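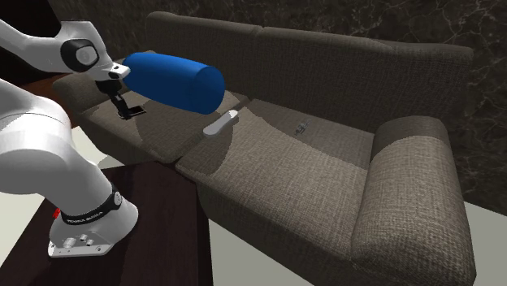
White arm, long sofa, very blue cylinder.

4 min read

23 April 2020

Finished the Hultent books last night. All of them. Well, all four of the main ones, I haven't touched the novella and I'm not sure I will.

So. Thoughts, quickly, before lunch.

If you haven't read them: Hultent is a walled town on a river, and every thirteenth year the gates are shut for a whole winter. Book one follows a girl who gets locked out. Book two follows her sister who gets locked in. I picked up the first one at a library sale ages ago, mostly for the cover, and it sat under a pile of cookbooks until this month.

Book one is the best. I'll just say it. It's short, it's cold, hardly anyone talks. There's a long stretch where she's walking the river to Matar with a goat and not much else and I could have read 400 pages of only that. The author trusts you to work out who the grey riders are. Took me ages. I had a theory that they were the girl's dead uncles, which was completely wrong, but I still like my version.

Book two I nearly gave up on. Too much council business. Who gets the grain, who gets the candles, who's allowed up on the wall. Then about the middle the sister finds the account books and it turns into a sort of detective story, and I stayed up til two. The colour of the ink matters, that's all I'll say.

Ok, book three.

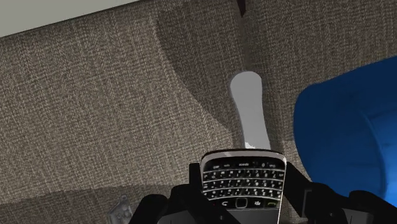
Book three is where I think most people fall off, and fair enough. It jumps ahead a whole generation and the two sisters are hardly in it. You get a cousin instead, a boy apprenticed to a mapmaker in Tustberg, and he is a whinger. Six chapters of him hating his bed. I skimmed. Then I had to go back becuase one of the maps he copies in those chapters is the entire plot of book four. So don't skim. Or skim but look at the maps.

I do like Tustberg as a place though. The rope streets, the bells with no clappers, the neighbours who all share one oven and fight about whose turn it is. You could tell the author had been wanting to write a city after all that snow.

Book four. Hm. It ends properly, which I was worried about. The gates get dealt with. The older sister comes back and she's old and rude and my favourite person in the whole series. I cried at the bit with the goat bell, on the couch, with toast. But the romance – no. It comes from nowhere. They have one conversation about boats and then she's giving up her name for him? Didn't buy it.

Also the prologue gives away something that should have been saved for the end. If you're going to read book four, start at chapter one and do the prologue after. I mean it.

I've been reading on the couch in the mornings and then again after tea, which is more than I've read in years. My neck is not happy. The paperback of book three has come apart at page 13 and is now held together with a bulldog clip.

Order I'd go in if I was starting over: one, two, four, then three as a kind of appendix. I know that makes no sense with the maps. I'd still do it.

People keep telling me to try Proltetti next, the one with the salt ships and the talking ledger. Has anybody here read it? Is it finished or is it one of those where you wait ten years for the last book? I can't do another of those. I've got a copy on hold but the library's shut for now so it'll be May at the earliest, probaly later. In the meantime I'm rereading the river part of book one, a few pages a night, slowly.

If you've read Hultent and you know what the red door in book two was for, please put it in the comments. I've looked through twice and I can't find where it gets explained.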